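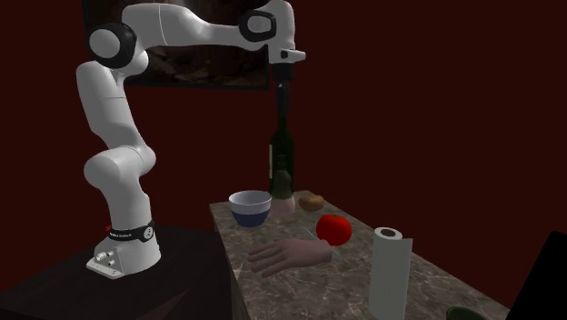
The simulated counter, with the arm over a green bottle and a hand by the knife and apple. Render: Sotex

Kitchen robot trial halted after arm pins worker's forearm

2026-04-04

Sotex has stopped the trial of its kitchen helper arm at the Broven test kitchen in Provlow after the machine lowered itself on to a worker's forearm and stayed there until the power was cut at the wall.

The worker, who has not been named, was treated for bruising and went home the same afternoon. Sotex calls the matter a "contact event". Broven, which makes ready meals and was paying for part of the trial, calls it an accident, and has told staff to keep out of the test kitchen until further notice.

The arm was meant to share a counter with a person. It passes bottles, moves bowls out of the way and puts things back while somebody else chops and peels. The selling point is the software, known as Zaidi, which watches for hands and is supposed to slow the arm down or freeze it whenever one comes near. Sotex has spent much of the past year telling anyone who would listen that this makes a fence unnecessary.

According to an incident note sent to Broven staff and seen by us, the worker was reaching across the counter for a cloth when the arm came down to pick up a bottle of oil. Her hand had already gone past the bottle and was behind a stack of trays. Her forearm, in a long white sleeve, was directly below the gripper. Zaidi did not treat the forearm as part of a person. The arm carried on down at its normal working speed, met resistance, and held its position.

That last part is what has upset people at Broven. An arm that bumps into someone and backs away is one sort of problem. One that bumps into someone and keeps pressing is another, and Sotex's own brochure says the machine "yields on touch". It did not yield. The note says a colleague pressed the stop button, which stopped the movement but left the joints locked, so that the worker still could not pull free. Eight seconds passed between first contact and the moment the plug came out.

Saqib Jafri, who runs engineering at Sotex, said the firm was sorry and was taking it very seriously. He said the touch limit had been set higher than usual because the arm kept stopping for no good reason when it picked up full bottles.

"We had a nuisance stop problem and we tuned it out," he said. "With hindsight we tuned out more than we should have. The limit is being put back."

Asked who had signed off the change, he said it had been "agreed across the team". Asked whether Broven had been told, he said he would have to check. A Broven spokesman had already checked, and said it had not.

The bigger question is how Zaidi came to be passed as fit for a shared kitchen at all. Sotex did most of its testing on a computer, using simulated counters with food, bottles and knives laid out on them. The firm says the software came through about 300 of these runs without a single missed stop. It gave that figure to Broven before the trial and repeated it in a press notice, where it appeared without any word on what the runs contained.

What they contained was hands. In the test pictures Sotex has released, the hand over the counter has no arm joined to it. The wrist simply ends. Mr Jafri confirmed that this was how the human side of the simulation was set up throughout, with a hand model that could be moved about freely and nothing behind it.

He defended the approach up to a point. Full body models are slow to run, he said, and most of the risk at a counter is to the fingers. He also said the firm had always planned to add arms and shoulders "in a later phase". The trial at Provlow began before that phase did.

Jawad Rind, a machine safety assessor who was brought in by Broven after the accident, was less forgiving. He has been through the test records and said the clean score told him very little.

"If you only ever show it a hand, you find out whether it can see a hand," he said. "People come with sleeves and elbows. They lean. They reach behind things. I would have wanted that on the first page of the test plan."

Mr Rind also questioned the way the runs were counted. Many of them, he said, differed only in where the fruit was put or how the light fell, with the hand coming in from much the same side each time. He would not say how many he thought were worth having. His report is due to go to Broven shortly and the company has not promised to publish it.

Sotex disputes that reading. Mr Jafri said small changes in layout were a normal way of checking that software does not depend on one arrangement of objects, and that the hand positions were "more varied than they may look on paper". The firm has been asked for the full set of hand positions and has so far not provided it.

There had been warnings. Two members of the Broven kitchen staff told us they had reported the arm moving while somebody was leaning over the counter, in both cases during the first week of the trial. Neither was touched. One said she was told by a Sotex technician that the machine "knew she was there" and had judged the gap to be safe. She said she took to working from the far end of the table instead and putting up with the extra walking.

Those reports were written in the trial log. Sotex accepts that they were there and says they were read, but that the recordings from the arm's sensors showed no fault. It now says the recordings would not have shown one, as they only store what Zaidi has picked out as a hand. If the software missed a person, so did the record of it. Mr Jafri described this as "a gap in our logging".

It is hard to see how anyone was meant to find the problem by that route. A checking system that keeps only what the machine noticed will agree with the machine every time, and it was this system that Sotex pointed to when it told staff that all was well.

The firm says it has two fixes ready. The first is the lower touch limit. The second is a change to the stop button, so that pressing it lets the joints go slack enough to be pushed aside by hand. Mr Rind said the second would need care, because a slack arm holding a heavy bottle over somebody can do harm of its own, and he wanted to see it tried on real equipment before anyone described it as a fix.

Neither change does anything for the forearm. Sotex says a new version of Zaidi that recognises whole arms is in training, again mainly in simulation, and that early results are "very encouraging". It would not say what those results were or whether long sleeves, gloves and aprons were part of the work. Kitchen staff at Broven wear all three.

Broven has not said whether it will have the arm back. Its spokesman said the company still believed there was a place for such machines in its kitchens but would expect "a proper physical barrier" in any further trial, at least to begin with. A barrier would rather defeat the purpose of an arm sold on not needing one – a point Mr Jafri did not argue with, though he said he hoped it would be temporary.

Before the accident, Sotex had been due to put the arm on general sale in October. The date was still on its website when we looked, next to the line about the clean test score. Mr Jafri said both were under review.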